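Supporting a small club from the cheap end

When I moved here, I did not plan to follow football. In my old country I was more a handball person, and my father took me to matches in a school gym where the heating was broken. But in Grimshaw there is no handball, and in the first winter I was quite alone, so when I saw the paper sign for the Selon home match in the bakery window I went. The ticket was cheaper than the cinema. That was five years ago, and I have missed maybe a few home matches in all this time.

Selon play in a league which most people have not heard of. The ground can hold 2,000 people and I have seen it full one time, for the cup match against Grultmont. On a normal evening you can choose your seat, your neighbour and also which way the wind comes. I like to stand behind the goal on the side of the car park. There is a low fence there and you hear everything the goalkeeper shouts, which was very good for my English, although some words I could not use later at work.

I want to write a little about the match against Hunora last month, because I keep thinking about it. Kick-off was at half past seven and it was raining already from the afternoon. Hunora are the big neighbours, they have a proper stand with a roof and their supporters come in two coaches. Ours come on bicycles. For the first half we defended the whole time and I was sure we would lose by many goals. Our left back was injured early and the boy who replaced him looked very young. He wore number 31, and the shirt was too large for him, so the sleeves came over his hands.

In the second half this boy ran up the side, lost the ball, won it back and crossed it almost by accident. Our centre forward put his head to it and it went in. I am not a person who hugs strangers. I hugged a man with a wet dog. We held the score until the last minutes, and then Hunora made it equal from a corner, and it finished so. In the table it is one point only, but people stayed in the rain to clap and the players walked the whole way around the pitch to every side, even to the side where no one was standing.

What I like is that the players are near to you. Some of them work in the daytime, and you meet them at the hardware store or in the queue at the pharmacy. When you say "well played" they answer you. My colleagues follow the big teams on television and know the salary of each player, and I understand this also, it is better football. But they have never had their scarf repaired by the lady in the club shop, who did not want any money for it.

There are things I would change. The colour of the away shirt is terrible, a sort of mustard, and the programme has the same crossword two times this season. The tea is too hot to drink before half time and cold straight after. Also I would be happy if the club announced earlier when a match is moved, as I once travelled to Grultmont and found a closed gate.

Next home match is at three o'clock in the afternoon, the last one before the break in July. I will be by the low fence with my umbrella, and with the good socks.

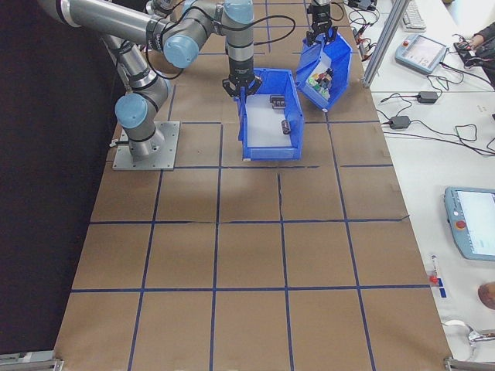
Robot arm and taped grid on brown paper.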